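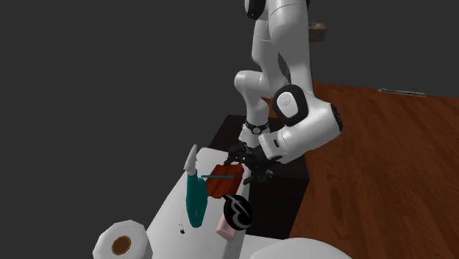
Fig. 4. The kitchen counter set-up in the simulator, arm above the red box.

Section 5: Running the kitchen counter demo on open day

I've written this part for whoever gets the front desk in July, which last year was me, with one evening's warning and a very cold sandwich. You don't need to know any programming. If you can start a video and talk at the same time you'll be fine! Soo-ah Noh looks after the simulator itself, so anything that goes wrong deeper than this section goes to her.

The demo is called Ryu on the desktop. It's all on screen, and the visitors steer the arm with the hand controller. The real arms are in the back room at Flimesthorpe and have their own section (section 7, by Narendra Garg, who is much stricter than I am).

5.1 Before the doors open

1. Switch on the big screen first, then the computer. If you do it the other way round the picture comes up tiny in one corner and you have to start again.

2. Log in as visitor. The PIN is 2217.

3. Open Ryu and choose scene 613 from the list. There are lots of kitchens in there and most of them look alike in the list, so do read the number.

4. Wait for the loading bar to go. It sticks near the end every single time. Leave it alone.

5. Compare your screen with Fig. 4. You want the white arm coming down from the top, black gripper open, and the cluster of things on the white counter: teal spray bottle on a tilt, red box, black mug with the white swirls, the pink thing tucked by it. The white roll should be off by itself in the corner. If the dark cabinet and the big wooden surface are there too, you've got the right kitchen.

6. Press Save Start. This is the one I forgot, and I spent the whole morning putting the mug back by hand.

Note: the mug is meant to be tipped over. Please don't stand it up to be tidy. Kyung-hwa Woo set the clutter up like that on purpose, as a neat row of objects is far too easy and people wander off.

5.2 Giving a visitor a turn

1. Hand over the controller and let them waggle the arm in the air for a bit. Everybody wants to do this first and you may as well let them.

2. Ask them to go for the red box. It's the friendliest thing on the counter, being nice and square, and the gripper starts off close to it.

3. Remind them to come down slowly. The left stick moves the arm, the right stick turns the wrist, and the trigger closes the fingers. Half a squeeze is plenty.

4. Mind the thin teal rod across the front of the box. Small children go straight through it and love it. Grown-ups tend to get cross with themselves, so I tell them the rod is the hard bit (it is).

5. Once the box is up, or once they've had enough, press Reset. Everything goes back to where you saved it.

Each turn lasts 2 minutes by the on-screen clock. You can switch the clock off under Settings, but with the Wekumham school party in I wouldn't.

Caution: do not let anyone hold the trigger down while you press Reset. The box goes shooting off over the wooden surface and the program freezes. You'll need to close Ryu and go back to step 3 of 5.1.

Caution: the controller lead runs across the floor. Tape it down, and check the tape again after lunch.

5.3 Things people ask

"Is that a film?" No, the computer draws it as you go, and the arm only moves when you move it.

"Why is the background grey?" We only build the parts of the room that matter for the task. I asked this one myself on my first day.

"Can it make tea?" You'll get this a lot. I send them to In-ho Oh, who has a proper answer and likes being asked.

5.4 If the arm stops moving

Check the little light on the controller. Green is fine. If it's off, pull the lead out, count to five and push it back in. If it's flashing, the controller has gone to sleep, so press the middle button.

If the arm moves but the fingers don't, look for message 31 at the bottom of the screen. It means the trigger wasn't found at start-up. Close Ryu, open it again, and keep your hands off the controller while it loads.

Still stuck? Put the Rivport video on (it's on the desktop) and ring Young-sook Kang on the inside line. The video has no sound, so you'll have to chat over it.

5.5 Closing down

1. Press Reset one last time.
2. Close Ryu. Say No when it asks about saving changes.
3. Shut down the computer, then the big screen.
4. Wipe the controller and put it back in the drawer with its lead.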